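The White Room at Stumance: questions we get asked
Last updated 01/05/2022 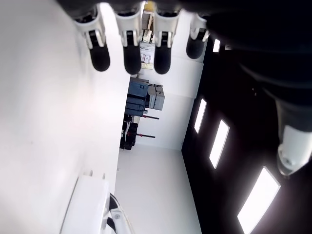

These answers cover hire of the White Room, its walls, its floor and its lights. If yours isn't answered, write to Josiane Delaunay at the front office and she will get back to you within two working days.

How much does it cost to hire?
A full day is £359. A full day plus the evening is £485. Three days in a row come to £1102 if booked together, with your things left in place overnight. VAT is included.

What time can we get in?
The doors open at 8 in the morning. Day hire ends at six and evening hire at ten. Please count your setting up and clearing away as part of your time. If you need an earlier start, ask when you book, as we can't always arrange it on the day.

Is the lighting included?
Yes. The rectangular light panels are part of the room and there is no extra charge for using them. They give a bright, even white light and suit most product work, drawing classes and demonstrations.

Can the lights be dimmed?
They can be dimmed from the control by the door, but only as a group. You can't have one panel low and the next one at full. People who want a darker corner usually hang a cloth on a stand.

Can we hang anything from above?
No. The dark panelling round the lights is not made to carry weight, and that includes bunting, paper lanterns and microphones. Use free-standing poles. We have a few at the front office, free to borrow.

Why is it dark up there when the rest is white?
It was painted dark during the refit in November. Before that it was white like the walls, and hirers complained of stray light bouncing back down on shiny objects. Lucienne Poulain, who drew up the refit, tried grey first and went darker. We have had fewer complaints, though some people miss the old look.

Can we tape or pin things to the wall?
Low-tack paper tape is fine. Pins, nails, putty and double-sided tape are not. The paint is a smooth matt finish and strong tape takes it off in strips. If you are unsure about your tape, show it to us first.

What happens if we mark the paint?
Tell us before you leave. Small scuffs are touched up between bookings and we don't charge for them. Anything that needs a whole section repainting is charged at cost, and we send you the painter's bill. Please don't try to clean it yourselves — wet sponges leave a shiny patch that shows up worse than the mark did.

The wall looks slightly pink in my photographs. Is it pink?
No, the paint is plain white. A large white surface picks up colour from whatever is near it, including clothing and packaging, and some cameras make more of this than others. Set your white balance by hand with a grey card once everything is in position. We don't lend out cards.

Can we wear outdoor shoes?
Clean, soft-soled shoes only. The floor is pale and shows black heel marks straight away. There are overshoes in the box outside the door.

Can we bring heavy equipment?
Yes, if it is on rubber feet or soft wheels. Put a board under anything with metal feet. Don't drag things across the floor, even for a short distance. There is a flat trolley at the loading door, but it can't be reserved.

Is food allowed?
Water in closed bottles is fine. Everything else goes in the Kariris room across the corridor, where there is a kettle and a fridge.

Does sound carry?
Yes. The walls are hard and voices echo, so it is a poor choice for recording speech. Try the Lecomte room instead, which has carpet and curtains.

Who cleans it?
Fedus clean the room each night. You are asked to take your rubbish away, remove your tape and turn the lights off. A cleaning fee applies if paint, glitter or powder has been used without telling us.

Can I see the room before booking?
Yes, most afternoons. Ring first — if somebody has hired it, we can't take you in.

How do I cancel?
Email the front office. You get everything back up to 14 days before your booking and half after that. Moving to another date is free once.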